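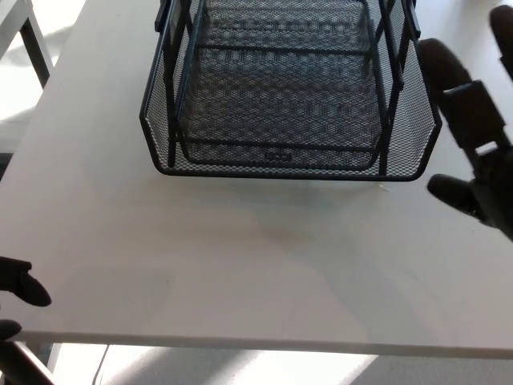 Beril Güler wrote in after my last post to ask whether the Jenon hands are worth putting together yourself or whether you should save up and buy something that arrives in one piece, and she added that she'd already given up on one kit halfway and wasn't in the mood to give up on another.

Fair enough, Beril! I've been meaning to write these up since we got them moving, and now I've got enough bench time with them to have opinions (too many, as usual).

Reading time: 6 minutes

So, the short answer is yes, build them, as long as you have somewhere to leave a half-finished robot sitting out where it won't get bumped. The longer answer has some grumbling in it.

Quick background for anyone new. I build at Brovness, the shared workshop where I rent a shelf and a bit of bench. Serpil Demirtaş and I went halves on this project, with her doing most of the wiring and me doing most of the mechanical stuff and nearly all of the swearing. We already had a pair of Carvalho arms from last July that had only ever worn simple pinchers, and what we wanted was something with real fingers that could tidy a desk. That's the whole dream. Pens in the tray, paper in the tray, go home.

What you pay and what you get

The hand kit was $215 for us, left and right together, before shipping. The control board is extra, and so is the power supply, and the listing is a little coy about that. You get the finger parts, the joint housings, the motors, a bag of hardware, and a printed booklet that stops being helpful right when you get to the thumb. The fingers come with their rounded tips already fitted, which I was glad of, having spent a whole evening once gluing tips onto another brand and then gluing them back on again the next morning.

Everything in my box was there. Serpil opened the left-hand box and was short a couple of screws, and Jenon mailed more without any argument. You'll need your own 2 mm hex driver. There's one in the kit but it's soft, and mine rounded off on the second finger, so please don't even start with it.

The build

We logged roughly 40 hours between us, and I'd say a good chunk of that was me redoing the right thumb. The booklet shows the thumb motor going in with the horn at center, but it doesn't say you have to power the motor up first to find center. I guessed. I guessed wrong. The thumb bent backward like it was hitching a ride and then sat there humming until Serpil pulled the plug.

The second time through I centered every motor on the board before I put a single screw in, wrote the ID on a bit of tape, and it all went together so much faster. The left hand took us one long evening with pizza. If you only take one thing from this review, take that.

The joint housings are chunky and a bit square, and I've come to like them. They're easy to get a driver into and there's room to route the wires without pinching. The finger segments fit snugly. A couple of mine needed a pass with a file before they'd swing freely, and one pin I had to tap in with a block of scrap and a lot of nervous breathing. Nothing cracked.

Mounting them on the Carvalho arms was the part I'd dreaded, and it was fine! The bolt pattern didn't match, of course it didn't, so I drilled an adapter plate on the workshop drill press and that was that. If you're not comfortable drilling, ask around your own shop before you order.

The board

We tried two. The Jenon board works out of the box and has a nice little program for moving one finger at a time with sliders, which is a ridiculous amount of fun, I made it drum on the table for far too long. But it gets jittery when you ask both hands to move together. We swapped to a Doswood board after a couple of weeks and the jitter went away. It costs more, the manual is thin, and the connectors face the wrong way for our cable run. I'd still buy the Doswood first if I were starting over and skip the other one completely.

How they do with a real desk tray

Our test piece is a black wire-mesh desk tray, the sort you stack, on a plain white table. It's a mean thing to hand a robot. The mesh flares outward at the sides, so there's no nice flat wall to squeeze, and the stacking bars inside it are right where a finger wants to go if you come in from above.

Coming in from both sides works best. Fingers on the outside under the rim, thumbs low, then lift slowly. On a good afternoon we get the tray up and moved over in 20 tries out of 20 with nothing in it, and then I put a stapler in there and it all goes wrong again. The weight shifts, one hand lags, and the tray tips toward whichever side is slower. Serpil thinks it's our code. I think it's the motors getting tired. We've agreed to disagree until one of us has time to test it.

Grip on the metal rim is decent, better than I expected from fingertips that size. Grip on pens is so-so. Grip on a single sheet of paper is hopeless, and I've stopped trying.

Things that bug me

The motors get warm if you hold a grip for a long time, so build in a rest. The wires coming out at the wrist are too short for an arm with any reach, and you'll be making extensions. The noise is a whine in the upper range that our bench neighbors have been very gracious about. And spare finger parts are only sold as a full finger, so if you lose one pin you're either buying the whole thing or turning your own (I turned my own, badly, and it's still in there).

Things I love

They look like hands. I know that's silly, but after years of pinchers I get a kick out of it every time they reach in toward the tray. They come apart easily, which I've needed more than I'd like to admit. And the slider program is so friendly that people wandering past our bench can sit down and have a finger moving in a minute, which has been lovely for getting folks interested.

Would I buy them again? Yep, with the better board and my own hex driver. Beril, if you do go for it, start with the left hand, do your thumbs last, and send me a note when you get stuck on page nine, because the drawing on that page is upside down and it took the pair of us ages to notice.

Next up I want to try thicker fingertips, and Serpil wants to rebuild the cable run. She'll probably get her way.

Posted March 23, 2018

Recent reviews
Carvalho arm kit: after the first winter
Cheap hex drivers, and why I own so many
Doswood bench supply, a grumpy look
Filing small parts without losing a thumbnail
Renting a shelf at Brovness

Contact | Copyright, all rights reserved | Back to top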